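Ticket 323 – Left arm lets go of the letter block early during remote teaching (simulated bench)
Opened by: Josefina Vergara
Handled by: Vitória Falcão
Product: Gurgate teaching station, two-arm setup
Status: Closed, with one item carried over
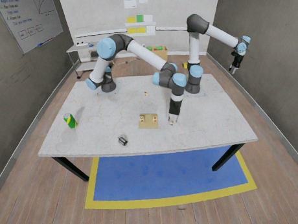 Josefina Vergara, first message

Hello, and thank you in advance to whoever picks this up! I've been teaching the spelling task by remote control for most of May now, working with the hand controllers from my desk, and I've grown rather fond of it. The task is to pick up one letter block at a time and set it in the tray so that the row makes a word. I record each run and the Skesum trainer learns from the recordings overnight.

My trouble is with the left arm. I squeeze the trigger, the fingers close on the block, I start to lift, and somewhere in the first inch or two the block drops. It doesn't happen every time. I'd say one run in four, which is enough to make a morning feel very long. The right arm has never done it, although to be fair I keep the right arm parked out past the side of the table for this task and hardly ask anything of it.

What I've tried so far:
Restarted the station, twice.
Swapped the left and right controllers. The drop stayed with the left arm.
Moved the block to a different spot on the table. No change.
Squeezed harder, which I know is silly, but I did try it.

Vitória Falcão, reply

Hi Josefina, what a nicely written ticket, thank you. Swapping the controllers was a very good idea and saves us a whole round of questions, because it tells me your hands and your trigger are fine.

Could you send me the log from one run that dropped and one that didn't? They're in the Aravena folder under the run number. I'd also like to know whether you're on the standard blocks or the small ones that came with the last update. The small ones are lighter and have caused a bit of grief elsewhere.

Josefina Vergara

Small ones! I switched when the update came through and never gave it another thought. Run 974 is a bad one, and the run right before it is a good one. I've attached both logs.

One more thing I noticed while I was digging them out. When I go in slowly and straight down, the block seems to stay put. When I come in at a slant, the way I naturally do if I'm in a hurry to get to the tray, that's when I lose it.

Vitória Falcão

That slant turns out to be the heart of it, and I'm so glad you mentioned it. In the good log both fingertips report contact before the lift begins. In run 974 only one of them does. The other fingertip is still closing when the wrist starts to move up, so the block gets pushed sideways and slips out. With the old blocks there was enough width to forgive that. With the small ones there isn't.

There's a second piece. Your left arm has its grip delay set to 48 milliseconds, and I think it was carried over from an older profile. The right arm has the newer setting, so it waits for both fingertips.

Please try this:
1. Close the teaching session and save your work.
2. Open Arm Settings, then Left, then Grip.
3. Turn on "Wait for both contacts."
4. Leave the grip delay alone for now, so we only change one thing.
5. Record ten practice lifts, half straight down and half at your usual slant.

Please don't delete the old recordings yet. We have over 1,000 from your station and most of them are perfectly good teaching.

Josefina Vergara

Ten lifts, no drops! I did a few more for the pleasure of it and those held too – even a truly careless one where I came in nearly sideways. There is a tiny pause now before the arm goes up, and it took me a little while to stop fighting it.

Can I ask about the old runs? I don't love the thought of the arm learning my dropped blocks as if I meant them.

Vitória Falcão

Wonderful news. On the old runs, please go through the list and tick "Exclude from training" on any where the block fell. They'll stay on the station but the trainer will skip them. If you dropped it and then picked it up again neatly, send me the run number and I'll trim the first part off. The trainer can get some good out of a clean second try.

I've passed the old grip profile along to Grenero so the update stops bringing it back. That part stays open under my name, and I'm closing the rest. If the setting switches itself off after the next update, just reply to this ticket and it will come straight to me.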